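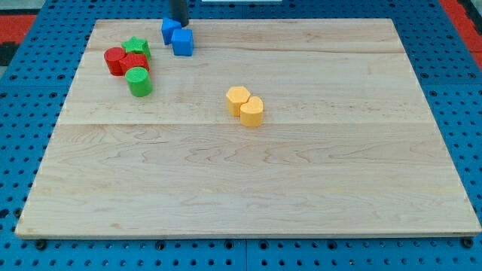

A pale wooden board on a blue pegboard table.

I passed calculus the first time round and couldn't have told you what an integral was. I could do them, mind you. Give me a page of sixty-four and I'd hand it back by teatime with most of them right. But ask me what I'd been adding up and I'd have gone red and mumbled something about the plus c.

So I get a bit cross when people say the cure for bad maths marks is more practice. My old evening course ran on a website called Prernum, which boasted 2,000 questions on integration alone (I must have done roughly half, and I still dream about substitution). I scored 83 per cent in the June test and had forgotten the lot by September!

What finally helped was squared paper. I drew a curve, counted the squares under it, then did it again with smaller squares, and watched my answer creep towards the one the formula gave. It took 3 evenings and a lot of rubbing out. I felt daft doing it at my age, but I've never muddled up area and slope since.

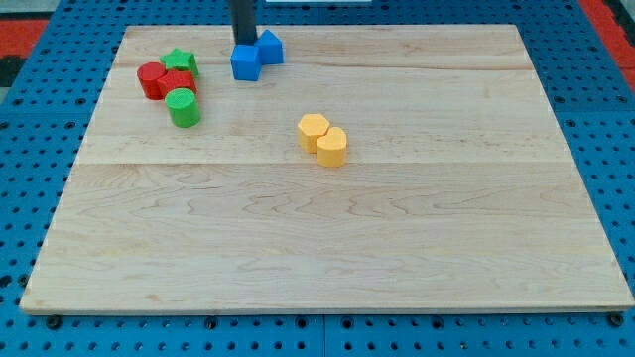 The board again, with two blue blocks near the top.

My sister-in-law teaches maths and thinks I'm being unfair. You can't think about a thing until your hands can do it, she says, and times tables are her favourite proof. Fair enough, I'd keep some drill. I'd just put it second, after a week or two of drawing and guessing and getting it wrong, and I'd let people bring their squared paper into the exam.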